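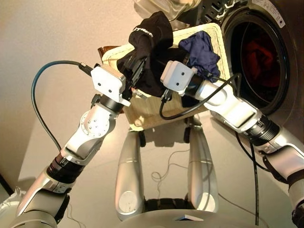 图1 双臂机器人在滚筒洗衣机前夹持藤编衣篮,滚筒内有一件红色衣物

洗衣房里的新同事:养老院布草间引入双臂机器人后的岗位变化
课程实践报告

一、为什么选了洗衣房

刚开始定题目的时候,我们小组想写的其实是工厂流水线,资料多,数据也好找。后来指导我们的滨田老师(Nanami Hamada)听完开题,慢悠悠地问了一句:“你们有没有去看过别人怎么洗衣服?”我们都笑了,笑完又觉得这个问题挺有意思。于是五月里,经老师介绍,我们去了松田(Matsuda)养老院的洗衣房,前前后后待了两个多星期。现在回头看,真要谢谢老师那句话,也要谢谢洗衣房的几位阿姨,她们一边干活一边耐心地回答我们那些外行得不能再外行的问题,还总惦记着我们有没有吃午饭。

松田养老院的洗衣房负责两类东西,一类是床单、毛巾这样的公用布草,另一类是老人们自己的衣服。公用布草走大机器,流程早就固定了;麻烦的是个人衣物,每位老人一篮,不能混,颜色深浅、料子厚薄都不一样。院里一个月要处理的个人衣物大约2000件,固定在洗衣房上班的员工一共14位,分早晚两班。机器人系统由Fodix公司提供,调度软件叫Sornano,阿姨们嫌名字拗口,干脆管整套东西叫“小索”。

二、机器人做什么,人做什么

小索目前承担的是“端篮、装机、取衣”这一段。图1就是装机环节,两条手臂一起把衣篮架在洗衣机前,篮子是斜着的,里面堆着深色的衣服。端一篮衣服对人来说几乎不用想,对机器人却不简单,藤编的篮子会变形,衣服又软又乱,搭在篮沿外面的部分随时会改变形状。工程师告诉我们,金属箱子他们很早就能搬得很稳,换成这种软边的篮子以后重新调了很久夹持力。

人的工作则往两头移了。前头是分拣:掏口袋、看洗标、把要手洗的羊毛衫挑出来、在Sornano的平板上登记篮号。后头是检查和折叠,哪件扣子松了,哪件领口没洗干净,仍然要靠人的眼睛和手。另外还多了一项以前没有的活儿,叫“看屏”,就是机器人拿不准的时候会停下来发提示,值班的人过去看一眼,按确认,或者自己动手把衣服理一理。

三、阿姨们怎么说

我们一共访谈了九位员工,每位聊了半个小时到一个小时不等(有一位阿姨聊得高兴,连她孙女的高考志愿都跟我们商量了一遍,这部分没有写进报告)。

说得最多的是腰。滚筒洗衣机的门开得低,装一篮弯一次腰,取一篮再弯一次,一个班下来很多人回家都直不起身子。机器人来了以后,弯腰的次数明显少了,这一点大家的看法很一致。有位在这里干了十几年的早班阿姨说,她现在下班还能去跳一会儿广场舞,以前想都不敢想。

但是也有不舒服的地方。首先是节奏。机器人装一篮比熟练的阿姨慢不少,手快的人站在旁边看着着急,有时忍不住伸手去帮,结果触发安全停机,反而更慢。院里后来在地上划了一条线,机器人动作时人不越线,刚开始大家都不习惯。其次是“看屏”的活儿。提示什么时候响没有规律,正叠着床单呢,那边响了,就得放下手里的东西过去。一位阿姨的原话是:“身上是轻快了,心里老吊着一根绳。”我们觉得这句话比我们设计的问卷里任何一道题都说得清楚。

还有一点我们事先完全没有想到。以前两个人搭班装机,一边干一边聊天,谁家有事、哪位老人最近胃口不好,都是这个时候说的。现在分拣台和折叠台隔了半个房间,聊天的机会少了。护理部的同事也提到,过去洗衣房常常最先发现老人的变化,比如衣服上忽然多了药渍,或者有人连着好几天不换衣服,顺口就传到了楼上。如今这些话要写进平板的备注栏,写的人不多。

四、岗位和收入

大家最关心、又最不好意思开口问的,是会不会裁人。院方的说法是不裁,两位快退休的员工离开后暂时不补。我们能核实的是,访谈期间14位员工都还在岗。负责“看屏”的人每月多1000日元补贴,钱不多,阿姨们说主要是个认可。培训由Ziveck公司的讲师来做,每人半天。年纪大一些的员工普遍觉得半天不够,尤其是平板上的异常处理那几页,讲得太快了,好几位是回去让家里孩子再教了一遍的。

五、我们的几点建议

一是把培训拆成几次短课,最好让已经学会的阿姨来带,她们讲的话彼此听得懂。二是“看屏”按小时轮换,不要一个人盯一整班。三是每班开始前留十分钟,让洗衣房和护理部的人坐下来说说话,把以前在洗衣机旁边聊的那些事接着聊下去。四是提示音能不能换一个,现在这个和呼叫铃太像了,我们在的时候就有护理员听错跑过来,跑得气喘吁吁的。

六、不足

我们只看了一家机构,时间也短,晚班去得尤其少,受访的多是愿意说话的人,不爱说话的几位究竟怎么想,我们并不清楚。弯腰次数的减少来自员工自述,没有用仪器测量。原本打算做装机时间的对比,但记录表设计得不好,前后两周的口径不一样,最后没有采用,原始表格附在附录二,供下一届同学参考。如果明年还有小组愿意接着做,建议先和晚班的组长联系,她晚上七点以后比较有空。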